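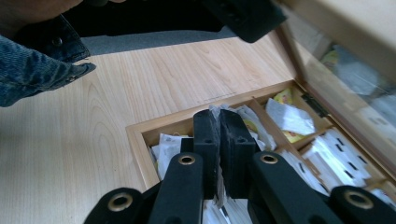 Equipment Library: Changes to Lens and Flash Loans

Members of the Drinside Photographic Society are advised that revised loan conditions for lenses and flash units will apply from September. The conditions were approved at the last general meeting and replace those printed in the current handbook.

The standard loan period will be 11 days, including the day of collection. One renewal may be requested, provided no other member has reserved the item. The 300 mm telephoto lens remains the most frequently requested item in the library — members planning to use it for the autumn wildlife outing should reserve it early.

A refundable deposit of $499 will be required for any lens in the telephoto group. No deposit applies to flash units, light meters or filters. Deposits may be paid by card at the Edside Road clubroom and will be returned once the item has been inspected. 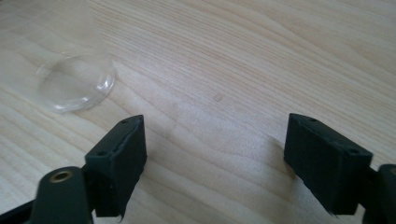

Borrowers are asked to check the front and rear elements before leaving the clubroom and to have any existing marks noted on the loan form. Lens caps must be fitted at both ends when an item is returned. Please do not attempt to clean the rear element or the electrical contacts. Batteries should be removed from flash units and brought back separately — a leaking cell ruined one of our older units last winter.

The two Tadetti flash units have been serviced and are again available. The Cisneros light meter has been withdrawn until a replacement part can be obtained.

Questions about the new conditions should be directed to Harish Warrier, Equipment Officer, at the clubroom before any regular meeting. Loan forms are available at the front desk from 6:30 p.m.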